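Chapter 4
Setting Up Your Simulated Gripper

When I started at Kekana, my first job was the gripper in our Plomon simulator, and I managed to get it wrong for most of a September. I'd spent ages on the arm and hardly looked at the hand! So this chapter stays with the hand – how it opens, how it closes and what to check when it starts acting up.

We'll use the wrist camera view all the way through. It's a strange angle to work from at first, but the fingers are always right there in front of you, and a book held up near a fingertip tells you more than a page of joint numbers.
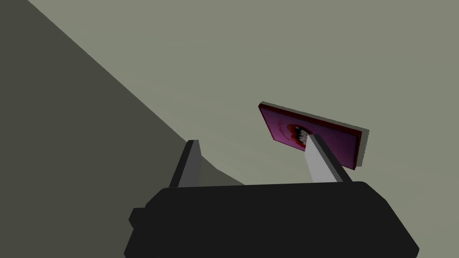

4.1 Before you change anything

Save a copy of your settings file. Yolandi Tshabalala, who trained me, made me do this so often that I still type it in my sleep (thanks, Yolandi). Then load the room, send the arm home and open the fingers all the way. I like to park near the door with its grey handle plate, as you can judge the tilt of the wrist against those long straight edges.

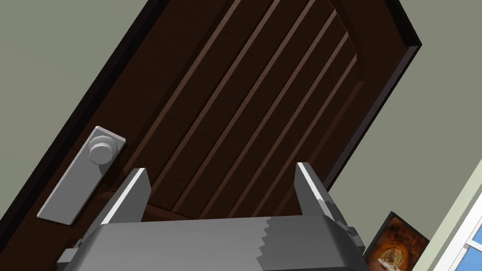

Do I need to set up the gripper again every time I load a new room?
The finger settings travel with the robot file, so they stay put. Reload the room, run one open and close, and carry on.

4.2 Centring the fingers

Open Clellar, go to the finger page and set both travel limits to the same value. Ours is 60. Now close slowly on nothing at all and watch where the pads meet. 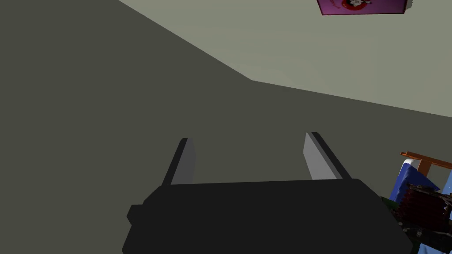 If one finger gets there first, its zero is off. Nudge it a little, save, and close again. I give each new setting 13 tries before I trust it, then leave a run of 200 going over lunch – and I do read the log afterwards, boring as it is.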